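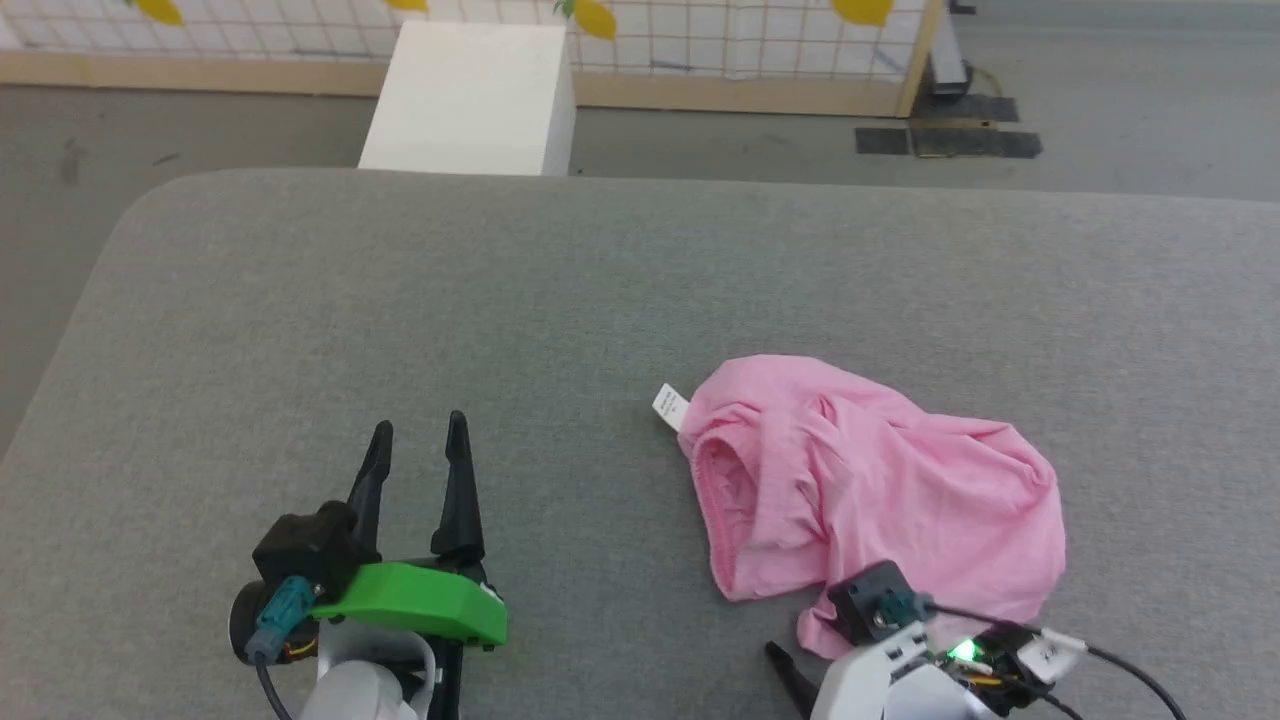

What is the best way to fold a knit top that has come out of the dryer in a heap?

Lay it face down on a padded surface, smooth it from the center outward, fold both sides toward the middle, and then fold the length in half and in half again. The whole task takes very little time once the garment is flat, and most of the effort goes into the flattening.

This page sets out the folding method used by the Tindamia Residence Services laundry for T-shirts, knit tops and similar light garments. It applies to residents using the shared laundry rooms in the Etell and Sevar buildings and to staff who fold on behalf of residents. Woven shirts with collars are covered on a separate page.

Before you begin

Remove garments from the dryer promptly at the end of the cycle. Knit fabric left in a warm pile will hold its creases, and a second short cycle may be needed to release them.

Choose a surface wide enough for the garment to lie fully open. A padded table or a large upholstered ottoman is suitable, provided the cover is clean and free of lint. Felt-like covers grip the fabric slightly, which helps keep one side in place while the other is being smoothed. On a hard, slick countertop, place a bath towel underneath.

Wash your hands if you have been handling detergent or stain remover. Light colors, pink and white in particular, mark easily.

Step 1. Find the openings

A crumpled top is easiest to sort out by its edges. Look for a hem or a neckline and follow it with your fingers until you know which one you have. The bottom hem is the widest opening. The neckline is smaller and usually finished with a ribbed band.

The care label is also a useful guide. On many tops it is sewn into a side seam near the hem – on others it sits at the back of the neck. If the label is showing on the outside of the garment, check whether the top is inside out before going further.

Step 2. Turn the garment right side out

Reach in through the bottom hem, take hold of both shoulders, and draw them back through the opening. Pull each sleeve out separately. Do not tug on the care label, as the stitching is light and may tear the seam.

Step 3. Hold by the shoulders and shake

Lift the top by the shoulder seams and give it one or two firm shakes. Lower it onto the surface with the hem touching first, then let the shoulders down gently. The front should face the table.

Step 4. Smooth from the center

Place both palms flat on the middle of the back and slide them outward to the side seams. Repeat near the hem. If the hem has rolled, unroll it with your fingertips and press it flat for a few seconds. Rolled hems are common in lightweight knits and will show as a ridge if they are folded in.

Step 5. Fold the sides

Fold the right side in toward the center line, so that the edge of the fold runs straight from the middle of the shoulder to the hem. Lay the sleeve back over the folded section. Repeat on the left. The result should be a long rectangle of even width.

Step 6. Fold the length

Bring the hem up to just below the neckline, then fold in half once more. For drawers in which clothes are stored upright, make the last fold in thirds.

Turn the finished garment over so that the neckline faces up.

Common difficulties

The rectangle is wider at one end. The side folds were not parallel. Open the last fold and correct the sides only; there is no need to start over.

The fabric slides while it is being folded. Rest one forearm lightly across the chest of the garment and work with the other hand.

Creases remain after smoothing. Mist the area lightly with clean water, smooth again, and allow it to dry fully before folding. Check the care label before using an iron, and do not iron over printed designs.

Folding service and contact

Residents who are unable to fold their own laundry may request assistance at the Etell desk, extension 213. Each bag may hold up to 2 loads. Requests for the December holiday period should be made in advance.

Questions about this method may be directed to Aiguo Zheng, Laundry Services, or to Paora Dunstan, Resident Support, at extension 852.

Page last reviewed: 2024-06-16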